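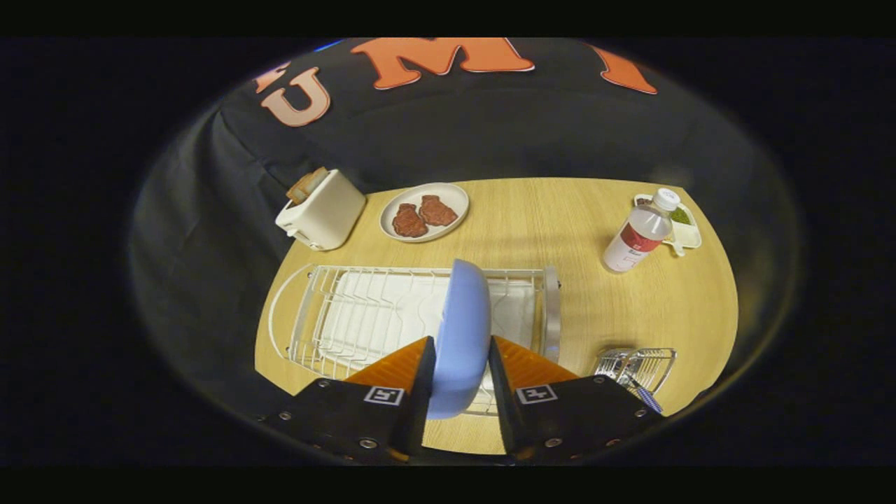
*Light blue plate, held upright.*

# Huanca Folding Screen for Film Evenings

The Huanca is a portable projection screen for persons who show films in places that were not built as cinemas: a library room, a school hall, a back yard in summer. It is made by our small workshop in Floretberg, and we sell it directly from this page and at our counter.

The white surface is 165 cm wide and some 90 cm high, so it accepts the usual widescreen picture with almost no empty border. Older films in the squarer format are shown with a free strip on the left and on the right. If this disturbs you, we offer black side cloths, see under Accessories.

## Surface

We use a matte white fabric with low gain. The picture is not as bright as on a silvered screen, but it keeps the same brightness when you sit at the side, and faces keep a natural colour. Alcides Ospina, who chose the fabric, made his comparison with black and white films, where one notices quickly if the grey has a pink or green tint. He rejected many samples for this.

The back is black. Light from a window behind the screen is reduced very much, although not completely. Please do not expect a good picture in full daylight from any screen of this type.

## Frame and legs

The frame is of aluminium tube and folds in the middle of each side. The fabric is attached with press studs along all four edges. Begin always with the corners, then the centre of each side, then the rest. If you begin at one end and continue around, there will be a diagonal crease.

The legs have three heights. At the lowest, the bottom edge of the picture is suitable for children seated on the floor. The highest is for rows of chairs. For outdoors, ground pegs and two cords are in the bag, and we ask you to use them also on a calm evening.

One person can put up the screen, but two are more comfortable.

## Specifications

| | |
|---|---|
| Model | Huanca |
| Picture width | 165 cm |
| Format | Widescreen |
| Surface | Matte white, black backing |
| Frame | Aluminium, folding |
| Weight with bag | 6 kg |
| Price | $477, tax included |

## In the bag

- Frame and both legs
- Screen fabric, rolled on a cardboard tube
- Ground pegs and cords
- Spare press studs
- Printed instructions

Keep the cardboard tube. The fabric can be folded for one evening, but if it stays folded over the winter the lines will be visible in bright scenes, for example snow or sky.

## Accessories

**Avard side cloths.** Black cotton, in pairs. They fasten on the same press studs as the fabric.

**Avard skirt.** A black cloth that hangs from the bottom edge to the floor and hides a loudspeaker behind. Sound passes through it without problem.

**Replacement fabric.** For screens of the present model only. For the former model with eyelets, please write to us before you order.

## Cleaning

Dust can be taken away with a soft, dry brush. For a fingerprint use a white cloth with lukewarm water and press lightly, without rubbing. No window cleaner and no alcohol. Insects that land during an outdoor film should be left until they go by themselves, as a crushed one leaves a mark that we cannot remove either.

## From a customer

> We had it first for our July programme, three films in the garden behind the community centre. The last row was quite far, and they could still read the subtitles. My only complaint is the zipper of the bag, which is a little stiff.
>
> Hortensia Llanos

The zipper was changed after her letter. If your bag has the old one, Ruth Alvarado will send you a new bag at no charge.

## Ordering and return

Screens are normally sent within a week. You may return an unused screen, or one used indoors only, and we refund the price without the shipping. Frames are repaired in our workshop, and single tubes are also available as parts. When you write about a part, please tell us the number stamped inside the left leg.

Questions about sizes and halls are answered by Eusebio Echeverri. It helps him if you give the distance from the projector to the wall and the height of the ceiling.

Page revised October 29, 2023.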